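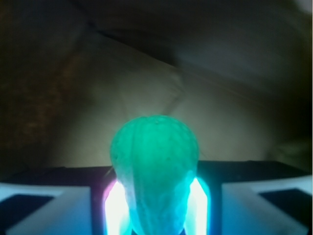
# Moving the branch routers to the new agent

I spent most of last week replacing the monitoring agent on our branch routers. Monday, January 8, 2018 was the first day with all of them reporting, so I'm writing down what I did while I still remember it.

The old agent came from Atinga and had been installed by hand in July. Each router had its own settings and no record of who had picked them. Nermin Kozan found two with the wrong time zone, which explained the odd gaps in our latency graphs.

The new one is Bekance. It runs in a small container on the router and asks for 256 MB of memory. Most of our sites had that free. The Kuria office didn't, and I had to remove an old packet capture container before the install would start.

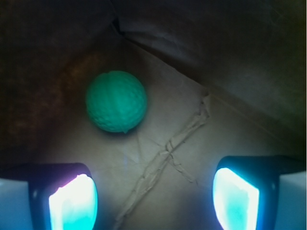
## The install

The script wants an address for the container, a gateway, and a DNS server. It doesn't check any of them. I typed the gateway wrong at the second site and the script still printed "done." The agent never showed up in the console. After that I pinged the gateway from the router first, every time.

Set the MTU too. Our tunnels don't pass full-size packets, and with the default value the agent registered but its path tests failed. Lautaro Herrera spotted that one. I would have blamed the firewall.

The agent checks in every 300 seconds, so wait at least that long before deciding it's broken. I restarted one twice for no reason.

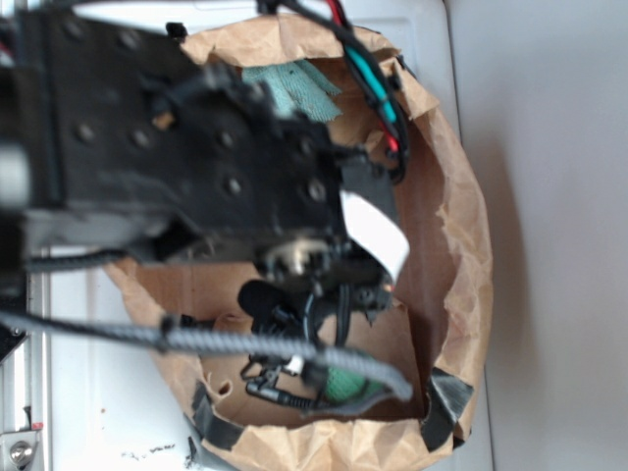

## Still to do

- Wudico is on older router software and needs an upgrade first. Yayra Mensah is asking them for a window.
- Remove the old firewall rule for port 1487.
- Turn alerts back on. They are muted for 5 more days.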